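3 min read

3.2 Sorting task

Each of the 45 trials used a white table with woven baskets and a few loose items. Handwritten labels on plain paper named a category, such as "fruits". Analyn Cruzado coded all 286 placements - an item counted as placed once it lay inside the rim. Fruit was sorted with few errors, while household items such as tape took longer.

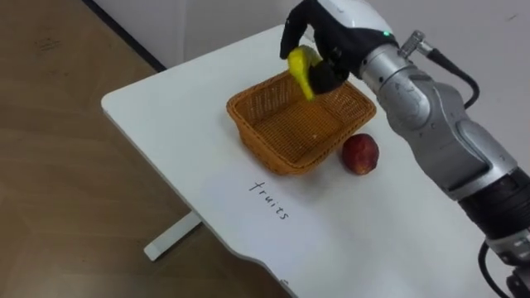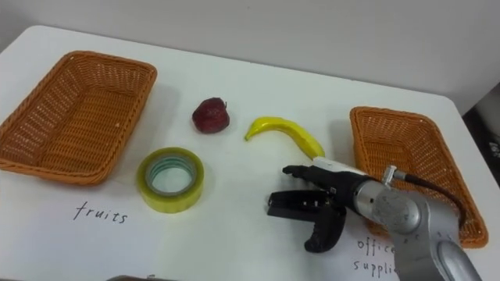 Figure 2. Baskets and yellow fruit on the sorting table.

12 shares · 3 comments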